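Clemier says its refurbished desktops are "as good as new". We are not so sure
March 2023
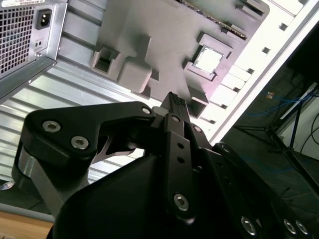 Is a refurbished desktop computer worth buying instead of a new one?
For letters, email and the odd spreadsheet it can be, provided the seller will tell you which parts have been replaced and which have only been dusted.

That second part is where Clemier's new scheme starts to look thin. The company, which trades from a unit on the Tivel estate, has put 157 used desktop computers on sale to households and small clubs in Moria, with the promise that each has been "restored to as-new condition". It is a big promise for a machine that may have spent years under somebody's desk, and the leaflet that comes with it does not go far towards backing it up.

According to the leaflet, every case is opened, cleaned and checked before sale. Memory is tested. The drive is wiped. The power supply is "inspected". We asked what inspected means. A power supply can look perfectly tidy from the outside, with a clean grille and a sound socket, and still be near the end of its life. Clemier's answer was that its staff look for damage, listen for a noisy fan and run the computer for "a suitable period". It would not say how long that period is.

Precious Umali, who runs the sales side, said customers were getting a fair deal. "These are good office computers that would otherwise be scrapped," she said. "We replace what needs replacing. If we changed every part whether it needed it or not, the price would go up and people would buy new."

Fair enough, but "what needs replacing" is Clemier's own judgement, and the buyer does not see how it was reached. There is no sheet in the box listing the work done. Umali said one was being considered for June. The age of the power supply is not given either, even on request, and the same goes for the hours on the drive.

Azadeh Abbasi has repaired computers in Moria for years and has no stake in the scheme, apart from the fact that people bring her the machines when they go wrong. She has no quarrel with second-hand equipment and uses it herself. Her objection is to the wording.

"As new is a phrase that ought to mean something," she said. "If the supply is the one it left the factory with, then it's a used computer that has been cleaned. I'd sell you one of those quite happily, but I'd call it used."

Abbasi would like sellers to give the date on the power supply label, say whether the fans have been changed and offer cover for longer than Clemier does at present. The guarantee runs for 112 days. That is an odd number, and when asked about it the company said only that it was "in line with our costs". Postage for a return is paid by the customer in all cases except a computer that will not start on arrival.

Clemier also claims that its workshop has handled almost 3508 machines since it opened, with very few sent back. It gave no figure for the returns. Very few could mean anything, and a customer who has to pay to post a heavy metal box may well decide to put up with a fault.

The firm's main local rival, Manalastas, sells fewer computers and charges more for them. It does hand over a written list of parts with each one, though a list is only as good as the person filling it in, and we have not tested any of its machines against theirs.

None of this makes the Clemier computers bad. The two we were shown at Tivel started without fuss and ran quietly for the short time we were there, which tells a buyer next to nothing about next winter. Anyone tempted should ask for the age of the power supply in writing before paying, and keep the packaging until the guarantee has run out.

The computers are sold from the Tivel unit and by phone. Clemier says the wording of its leaflet is "under review" but that copies already printed will still be used.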